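3.2 Conditions de stockage et préparation des échantillons

Les tubercules retenus pour l'essai proviennent de deux parcelles voisines, désignées ci-après Uto et Purkach, récoltées en août à maturité physiologique. Les deux parcelles partagent le même précédent cultural (orge de printemps) et ont reçu la même fumure de fond, mais elles diffèrent par la texture du sol, limono-sableuse pour Uto et nettement plus argileuse pour Purkach. Après un ressuyage sous abri, les lots ont été triés à la main. Ont été écartés les tubercules présentant des blessures ouvertes, un verdissement supérieur au dixième de la surface ou des symptômes de gale commune.

Chaque lot compte 200 tubercules, répartis dans des contenants en plastique à parois ajourées (figure 4). Ce type de contenant a été préféré au sac de jute employé par Vasconcelos et Rallis, dont la résistance au passage de l'air varie avec l'humidité de la fibre et introduit un gradient difficile à modéliser entre le cœur et la périphérie du lot.

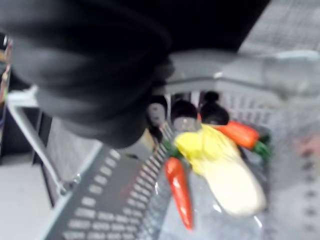

Figure 4. Panier en plastique gris clair à parois en grille.

La perte de masse a été suivie par pesée individuelle, toujours à la même heure de la matinée, avant la mise en route de la ventilation. Les mesures ont été poursuivies pendant 30 semaines. La masse initiale est prise au terme du ressuyage et non à l'arrachage, l'évaporation de l'eau de surface constituant un biais connu (Kourkoulas et Leung). La respiration a été estimée en enceinte fermée, par dosage du dioxyde de carbone accumulé, sur un sous-échantillon de 30 tubercules par lot tiré au sort au début de l'essai et conservé ensuite à l'identique.

Nous avons retenu trois consignes de température : quatre, sept et dix degrés. L'humidité relative était maintenue au-dessus de 90 % dans les trois cellules - la régulation s'est montrée moins stable à dix degrés, et les périodes correspondantes ont été signalées dans le jeu de données sans en être retirées. Aucun inhibiteur de germination n'a été appliqué. La position des contenants à l'intérieur d'une cellule était permutée chaque semaine selon un carré latin, afin de limiter l'effet de la proximité du ventilateur.

Le modèle de transpiration est celui de Zervas, dans lequel le flux d'eau est proportionnel au déficit de pression de vapeur et à la surface du tubercule. Cette dernière a été approchée par celle d'un ellipsoïde ajusté sur trois diamètres mesurés au pied à coulisse. Le coefficient de perméabilité du périderme a été traité comme un effet aléatoire au niveau du tubercule, la parcelle et la température intervenant comme effets fixes. Les intervalles de confiance ont été obtenus par rééchantillonnage (2000 tirages), le tubercule étant pris comme unité. Les tubercules atteints de pourriture en cours d'essai ont été exclus à compter de la pesée précédant l'apparition des symptômes, leurs mesures antérieures étant conservées dans l'ajustement.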